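Equipment Planning FAQ: Hand-Held Grippers and Collection Stations

Pluvness plans and supplies demonstration stations for teams that teach robots household tasks. The questions on this page come up most often before a first order. For a written quote, see the last section.

Should we buy robot arms or hand-held grippers first?

Most first-time customers start with hand-held grippers. A person holds one in each hand and does the task directly, so you can begin before an arm has been chosen, delivered or bolted down. If your project already has an arm with its own teleoperation setup, tell us the model. We may advise you to stay with it and spend the money on operator hours.

How many grippers do we need per station?

Two in use and one spare. Stations that run all day in two shifts should have two spares. Left and right units are calibrated separately, so please state how many of each you want. A spare left will not cover for a broken right without about an hour of setup.

What does a station cost?

Send us the task list and we will price it. As a planning rule, the grippers take a little over half of the station budget. The rest goes to head-mounted cameras, cables, storage drives, furniture and the objects being handled. Customers regularly forget the last item. Kadlec, our partner for props and consumables, sells a starter kitchen set of 437 pieces, which is more than one station needs but suits a site with several.

What kind of table should we get?

Any stable table at standing work height. Matte tops are easier on the cameras than glossy ones, but we have customers working on both. Leave room for an appliance, its cord and a few everyday objects, and keep one side clear for the operator. If you want variety in your data, budget for several different tables instead of several of the same one.
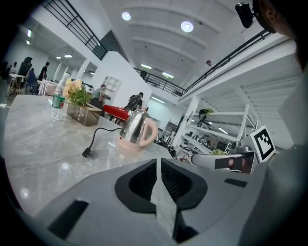
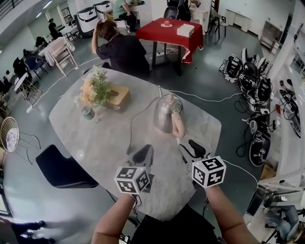

Kettle task on a marble-patterned table: gripper view first, then head view.

How much floor space should we plan for?

We quote 7 square meters per station, including the operator but not including storage. Open halls work well. You do not need to clear the background or put up screens unless your own privacy rules call for it. If other people will be in view, get their consent in writing before you start.

Do we need special lighting?

No. Ordinary ceiling lights are enough for most tasks. Fix flickering tubes before installation day.

What should we budget for cables and storage?

More than you expect. Cables are the part that fails most often, and we suggest replacing the full set every six months. For data, one station on a normal shift will fill a 20 TB drive pair in a few weeks at the default settings. Shelves or hooks for idle grippers are worth the small cost. Units kept in a pile on the floor come back to us with cracked marker faces and bent connectors.

Can we replace marker faces ourselves?

Yes. Printed sheets are sold in packs for each cube pattern. Do not mix patterns between cubes, and run the calibration check after every change. Home-printed sheets are not covered by the warranty.

How long do the finger pads last?

Around 2,000 demonstrations for light kitchen work. Wet or abrasive objects shorten that. Pads are stocked at our Tutetov warehouse and ship separately from the grippers.

Can we rent?

Yes, through Flarkano, for a minimum of one month. Rental suits a pilot or a short peak in collection. Rented units come with calibration files but without operator training, which is booked with us. Part of the rental fee can be credited if you buy the same units afterward. Ask Flarkano for the current terms before you sign.

When should we order?

Allow ten weeks from order to first recording. Orders placed after June usually slip past the summer closing of our assembly shop, so add three weeks if you are planning for fall.

Who do we contact for a quote?

Svetozár Murín handles planning and quotes. Please send your task list, the number of stations, shift hours, a floor sketch with outlets marked, and the name of the person who approves the purchase. Quotes are valid for 60 days and do not include shipping or import duty.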